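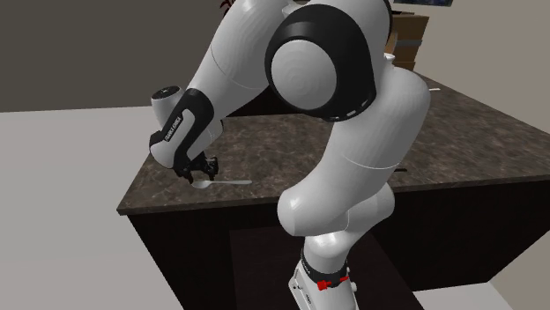
Kitchen Robotics Group, Trillgate

Can it do the washing up yet?

My mum asks me this every time I ring home, and the answer is still no. Can it pick up a spoon, though? Now that's a question I can spend a whole newsletter on (and I'm going to, so get yourself a cup of tea).

For anyone who joined us in September, we've been teaching a Franka arm to tidy a kitchen worktop in simulation. No real kitchen, no real cutlery, no broken mugs. Kanini Shemweta built most of the kitchen, and she's rather proud of her marble, so please say something nice about it if you pass her desk. The job we're on now is called Dristov, and it sounds like nothing at all: one spoon lying on a counter, get hold of it, put it somewhere sensible.

I thought it would take us a fortnight. Ha! A spoon is a horrible thing to pick up. It's thin, it lies almost flush with the worktop, and the bowl is curved in every direction you don't want. You and I slide a fingernail under it, or drag it to the edge and tip it up, and we do it while talking about something else. Two stiff fingers have to come down at just the right height. A touch too high and they close on air, a touch too low and they're pressing into the counter.

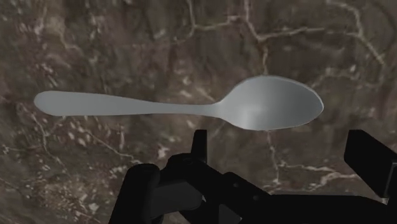
Reading time: 2 minutes

The wrist view is the one I end up staring at. From up close you realise how much depends on where along the spoon you go in. Erick Mussa is all for the neck, where it's narrow. Jeptoo Obura wants the middle of the handle and will tell you so at length — she has drawings. I keep changing my mind, which annoys them both.

So far we've done 2487 runs. I'm not putting a success rate in here until Caroline Rotich has finished going through them, as we've had a few that scored as a pick when the spoon had only been nudged. She's got seven batches done and one to go.

As for shop-floor work, Dennis Okoth has been over at Masanja looking at parts trays, and he came back quite cheerful. Every part sits in its own slot, facing the same way, all day long. Machines are good at that already. Your cutlery drawer is much harder, and mine is harder still!

Next up is Rodham, the same worktop with two spoons, one lying across the other. If you fancy helping to sort through the runs, come and find me or Caroline. I'll ring Mum in the meantime.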